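Kapitel 7
Tausch und Handel in Rollenspielen

Lernziele
Nach der Bearbeitung dieses Kapitels können Sie den Tauschhandel vom Kauf gegen Spielwährung abgrenzen, Geldquellen und Geldsenken in einem Spiel benennen und eine einfache Preistabelle für einen Händler aufstellen.

7.1 Warum Spiele einen Markt brauchen

Wer ein Rollenspiel beginnt, besitzt meist wenig: eine schwache Waffe, etwas Proviant, ein paar Münzen. Nach einigen Stunden ist das Inventar voll, und ein großer Teil davon wird nicht mehr gebraucht. Ein Händler löst zwei Aufgaben auf einmal. Er nimmt überzählige Gegenstände ab und bietet Ware an, die auf dem bisherigen Weg nicht zu finden war. Beides wirkt auf das Tempo des Spiels. Sind die Preise zu niedrig, verlieren Fundstücke ihren Reiz. Sind sie zu hoch, wiederholt der Spieler immer dieselben Kämpfe, um das nötige Geld zusammenzubekommen.

In diesem Kapitel arbeiten wir durchgehend mit dem Lehrspiel Clovik. Die Handlung spielt in der Hafenstadt Gruvlow, bezahlt wird in Teoh. Die Regeln sind absichtlich knapp gehalten, damit sich alle Rechnungen mit Papier und Bleistift nachvollziehen lassen. 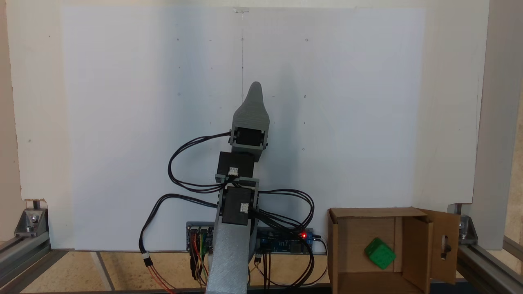 Abb. 7.1: Roboterarm mit schwarzen Servomotoren und grauen Teilen aus dem 3D-Drucker

7.2 Tausch und Kauf

Beim Tausch wechselt ein Gegenstand direkt gegen einen anderen. Der Wert ergibt sich allein aus dem Angebot des Gegenübers. Ein Fischer in Gruvlow gibt für eine Laterne einen Schutzring her, für ein Schwert dagegen nur einen Köder. Der Spieler muss ausprobieren oder Hinweise in den Dialogen beachten. Deshalb eignet sich der Tausch gut für seltene Einzelstücke und schlecht für Verbrauchsgüter wie Heiltränke, die regelmäßig nachgekauft werden.

Beim Kauf steht die Währung zwischen den beiden Waren. Der Spieler kann sparen, vergleichen und planen. Dafür entsteht ein neues Problem: Geld sammelt sich an. Jeder besiegte Gegner und jede abgeschlossene Aufgabe bringt Teoh ins Spiel, und ohne Gegenmaßnahmen verschwinden sie nicht wieder. Fachlich spricht man von Geldquellen und Geldsenken. Typische Senken sind Reparaturen, Reisekosten, Gebühren und Gegenstände, die sich verbrauchen.

Merksatz: Fließt über längere Zeit mehr Geld aus den Quellen als in die Senken, verliert die Währung für den Spieler an Bedeutung.

7.3 Ein erstes Beispiel

In der ersten Testfassung von Clovik besaßen die Spieler beim Erreichen des vierten Stadtviertels im Mittel 2788 Teoh. Die teuerste Rüstung beim Händler kostete zu diesem Zeitpunkt deutlich weniger. Die Folge war absehbar - alle kauften dieselbe Rüstung und ließen die übrigen Angebote liegen.

Zur Korrektur boten sich zwei Wege an. Man konnte die Belohnungen kürzen oder die Preise anheben. Gekürzte Belohnungen empfinden Spieler oft als Strafe, auch wenn das Verhältnis von Einkommen und Preisen am Ende dasselbe ist. Höhere Preise fallen weniger auf, treffen aber vor allem diejenigen, die wenige Nebenaufgaben erledigt haben.

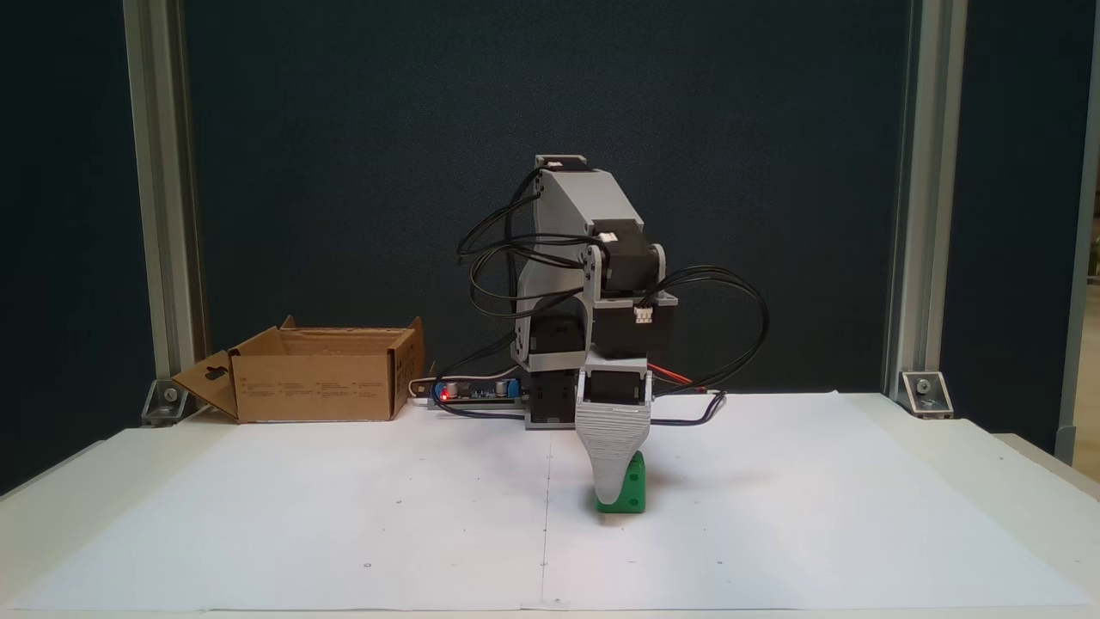
Für die zweite Fassung wurde deshalb eine weitere Senke eingebaut, die Werkstatt Clotance. Dort lassen sich Waffen in fünf Stufen verbessern, wobei jede Stufe mehr kostet als die vorige. Wer viel Geld hat, kann es hier ausgeben. Wer wenig hat, kommt auch ohne Verbesserung durch die Hauptgeschichte. Die Preise beim Händler blieben unverändert.

Eine solche Lösung hat allerdings Grenzen. Ist die höchste Stufe erreicht, fällt die Senke weg, und das Guthaben wächst wieder. Wie sich der Verlauf über ein ganzes Spiel abschätzen lässt, behandelt Abschnitt 7.4.

Grundbegriffe dieses Kapitels
Tauschwert, Spielwährung, Geldquelle, Geldsenke, Ankaufspreis, Verkaufspreis, Preisstufe

Zur Vorbereitung
Wählen Sie ein Rollenspiel, das Sie gut kennen, und notieren Sie vier Stellen, an denen der Spieler Geld ausgeben muss oder kann. Halten Sie dazu fest, ob die Ausgabe einmalig ist oder sich wiederholt. Die Liste wird in Abschnitt 7.4 weiterverwendet.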